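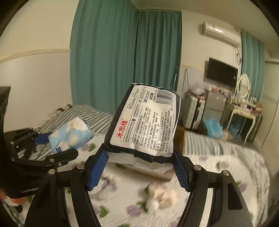

Landidham Listening Nights – pre-opening safety check, with comments from the last walk-through of the Girden Room. Our record and film evenings are gentle affairs, but they do happen in the dark, with a projector running and a good many people shuffling about looking for their friends, so please take your time over the list. Put a packet of tissues like the one in the black wrapper with the white label in the first aid tin while you're there, as we were down to plasters and one very old bandage.

1. Exits and aisles
All four exits unlocked and signs lit: OK.
Centre aisle clear to the back wall: OK, after we moved the merchandise table. It looks lovely beside the aisle, I know, but it has to go by the piano.
Chairs set out, 72 maximum: OK. Back row linked together, the rest still to be clipped before doors.

2. Power and cables
Projector lead taped down along its full length: NOT OK. The tape had lifted near the lectern. Redone on the spot with the wide grey stuff, and please check it again at the interval.
Turntable and mixer on their own circuit: OK.
Tags on the power boards current: one due in January, the others fine.
Hisico amplifier, vents uncovered: OK. Somebody's programme notes were sitting on top, so do have a look before you switch on.
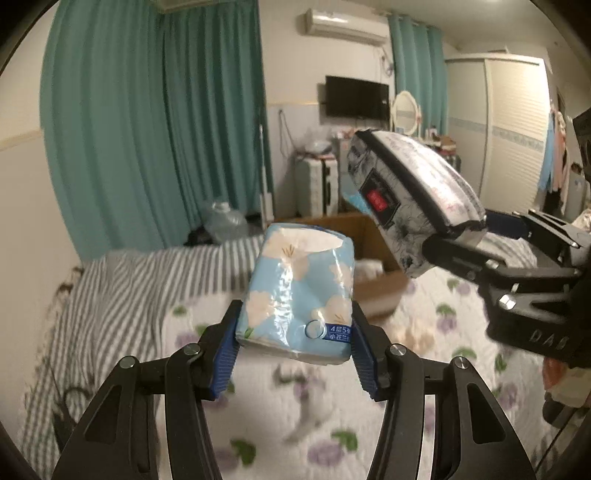 Can the house lights go all the way down during the film clips?
Leave the aisle lights and exit signs on, and dim everything else as far as you like. The speaker's reading lamp can stay on too if it's wanted.

3. Sound level
Meter reading at the front row during soundcheck: OK.
Earplugs in the bowl at the door: OK, 17 pairs left. More to be ordered before the Fuentealba evening, which is all brass and drums and will be wonderfully loud.

4. Stage and lectern
Riser legs locked: OK.
White edge strip visible from the steps: faded on the left side, still readable. I'd like it repainted – a small pot and half an hour would do it.
Screen tripod weighted: OK, both sandbags on.

5. Kitchen and bar
Urn on the back bench, cord tucked away from the sink: OK.
Fire blanket on its hook: OK.
Floor mopped and the sign put out: OK.

Still to do before doors: clip the remaining chairs, order earplugs, restock the first aid tin.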